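Action chunk length vs. where you put the seam
Board: Learning from demonstration > Methods
16 replies

kettle_offset
Posted 7/31/25

Results on chunk length for a block pick from a tray, one arm, head camera plus wrist camera. Posting because the effect is larger than I expected and I'd like someone to find the hole in it.

Setup. Policy is a small transformer that predicts a chunk of joint targets from the two camera views and the current joint state. Images resized to 256 on the long side before cropping. Dataset is 1,325 demonstrations, all teleoperated, all the same task: block standing in a tray, grasp across the studs, lift, hold. Control loop and chunk playback are stock Kerkalo, no changes on my side except the logging.

What I varied was only how much of each predicted chunk gets executed before the policy is queried again. The network was trained once. The long setting plays the whole chunk open loop. The short setting plays the first 8 steps and replans.

Common advice on this board is that shorter is safer, as you correct sooner. In my runs the short setting is clearly worse. The arm approaches well, then hesitates a few centimeters above the block, drifts sideways, comes back, and often closes on one edge. The long setting commits and mostly gets it.

I don't think this is latency. Inference finishes well inside one control step and I checked the timestamps on both sides of the queue.

rms_of_nothing

Are you blending between chunks or cutting hard? If you cut hard, the short setting gives you far more seams per episode, and you may be measuring seams. Chunk length would then be a side effect.

kettle_offset

Hard cut. I had considered that, but the hesitation doesn't look like a jerk at the boundary. It looks like the policy changing its mind.

rms_of_nothing

Those are the same thing. If consecutive predictions disagree, the disagreement shows up at the seam. A blended version would average the two plans and you'd see drift in place of a jerk. With a hard cut and a soft low-level controller you'd see drift too, as the controller filters the jerk out. What gains are you running?

kettle_offset

Low. Default compliance profile. OK, that's a fair point.

dovetail_jig

I'll disagree with the framing above. Seams are a symptom. The cause is that the demonstrations contain two ways of doing the approach, and with short execution the policy gets to pick again every few steps. With long execution it picks once. You would see the same thing with perfect blending.

Test: cluster the demonstrations by wrist yaw at the midpoint of the approach. If you get two groups, that's your answer.

rms_of_nothing

A multimodal approach is one explanation. A lag mismatch between the image and the joint state is another, and it predicts the same behavior. I wouldn't call either one the cause yet.

dovetail_jig

Lag mismatch would hurt the long setting too.

rms_of_nothing

Less often per episode. It gets hurt once per query.

Hendrik Shezi

Joining as the person who collected part of a similar set last June. We had two operators. One came in with the wrist already aligned, the other aligned at the end. Both styles are fine as demonstrations and both got a success label. Mixed together they produced exactly the hover described in the first post. Training on either operator alone removed most of it, with less data in total.

So I'd back dovetail_jig here, with the caution that our arm was different and we had no wrist camera.

kettle_offset

Did the yaw clustering. There are two groups, and they're well separated. I had assumed the block pose would explain it, so I plotted yaw against block orientation. It explains very little. Operator ID explains most of it.

I also reran with blending (exponential weights over overlapping predictions, newest weighted lowest). Short setting improved. It is still worse than long with a hard cut. So there is a seam component and there is something left after it.

palletjack_ii

Lurker with an objection. All of this is on a static object. Of course open loop wins when nothing moves. Put the tray on a slow conveyor and long chunks will miss every time. I'd be careful with the title of whatever you write up.

kettle_offset

Agreed, and I'm making no claim about moving objects. The claim is narrow: with a static target and operator-mixed data, frequent replanning costs more than it corrects.

palletjack_ii

Then the finding is "clean your data," and chunk length is how you noticed.

dovetail_jig

I'd accept that as a summary, although the practical side still matters. Plenty of people can't recollect. If you are stuck with a mixed set, execution length is a knob you can turn without retraining.

ninefold

Has anyone tried conditioning on operator ID and fixing it at test time? We did this for a drawer task with the Senley stack and it worked better than either filtering or long chunks. You keep the full dataset for the visual encoder and still get one consistent style at rollout. The cost is that you need the ID stored per episode, and a lot of older recordings don't have it.

kettle_offset

I have the IDs. Trained it overnight as a learned embedding added to the state token. With the ID held fixed, short and long are now close enough that I can't separate them with the rollouts I have. With the ID sampled fresh at each query, the hover comes back, and worse than before. That second result convinces me more than the first.

rms_of_nothing

Agreed, that is a good control. I withdraw most of the lag theory. I'd still like to see the same test with the image delayed by one step on purpose, as the two effects could stack.

One more thing. You describe grasping across the studs. If the head view is looking down the long axis of the block, most of the yaw information is foreshortened, and the policy may be leaning on the wrist camera for it. The wrist camera doesn't see the block well until late. That would give both styles equal support from the image for most of the approach. What does the head view look like with the block in place?

kettle_offset

Head view, block toward the left of the tray with the studs one behind the other:
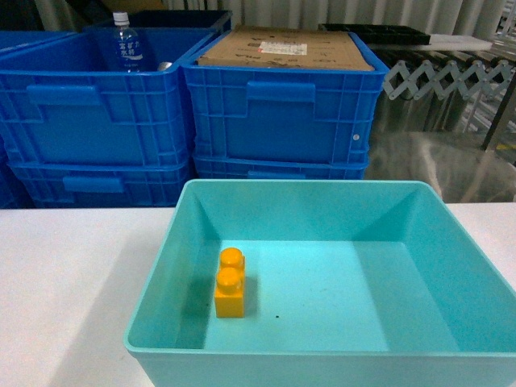
Why does replanning more often make a policy worse when the object isn't moving?

Each query is a fresh chance to choose between approach styles that the demonstrations support equally, so a policy that replans often can switch styles partway down and end up between them.

That's the short version I've put at the top of my notes, and I'd be glad of corrections to the wording.

rms_of_nothing

Wording is fine, but "equally" is doing a lot of work. It doesn't need to be equal. Any split where the weaker style still gets sampled will do it, given enough queries. Maybe "comparably."

On the view: the near stud reads slightly larger than the far one, and that's about all the depth cue the block gives you along its long axis. A small yaw error would move the far stud sideways by very little at 256. I'd expect the head stream alone to be weak on yaw for this pose. Can you mask the wrist stream and check?

dovetail_jig

Block yaw and approach style are separate questions, though. The operator effect was there with block orientation accounted for. Even a perfect yaw estimate wouldn't tell the policy whose style to copy.

rms_of_nothing

No, but poor yaw information could make the early-align style harder to predict and the late-align style look cheaper to the loss. I'm asking whether the split is fixed through the approach or changes with how much the cameras can resolve.

ninefold

You can get that from the samples directly. Draw a batch of chunks from the same observation at several heights and look at the spread of predicted wrist yaw. Two lumps at every height means dovetail_jig is right. One wide lump turning into two as you descend means the view matters.

That assumes your head can be sampled. If it's plain regression you only get the mean, and the mean of two styles is its own problem.

kettle_offset

It has a latent, so it can be sampled. At test time I had been setting the latent to zero, as in the reference config. Thinking about that now, zero may sit between the two styles.

dovetail_jig

It may well. In the Tammess fork you can pin the latent per episode. Same idea as ninefold's ID trick, and it needs no labels.

dovetail_jig

Tamness. Typo.

palletjack_ii

If zero sits between the styles then the policy is deterministic given the observation, and "a fresh chance to choose" in your summary isn't the right mechanism. Nothing is being chosen at random. The output flips as small changes in the observation push it over the boundary.

kettle_offset

Correct, and I should fix that. With the latent at zero the switching comes from the observation. With the ID resampled it comes from the sampler. The symptom is similar in both. I'll split them in the notes.

Hendrik Shezi

For what it's worth, ours was also run with a zero latent, and the hover was still obvious on video. Sensor noise was enough.

One request: please report the approach and the grasp separately. A single success rate hides this. Our hover episodes often ended in a grasp anyway, only later and off center, and for a long time we counted them as fine.

kettle_offset

Will do. I log time from first entry into the hover zone to gripper close, so I can report that per episode next to the success label.

ninefold

Which zone definition? The Sandoval scripts use height above the table and ignore the tray floor, which puts the threshold in the wrong place for anything standing in a bin.

kettle_offset

Height above the tray floor, measured by touching off with the closed gripper. Same calibration for all runs.

Queue for the next runs: wrist stream masked, image delayed by one step, latent pinned per episode, latent resampled per query. Block poses will be shared across conditions so the comparisons are paired. I'll run 2 seeds of each, as that's what the arm time allows.

rms_of_nothing

Two seeds is thin. If you have to drop something, drop the resampled latent, as the ID version already covers it. Spend the time on the delay condition.

palletjack_ii

I'd drop the delay condition and keep the rest. But it's your arm.

kettle_offset

Keeping the delay, dropping the resampled latent. Plots go in this thread when they're done.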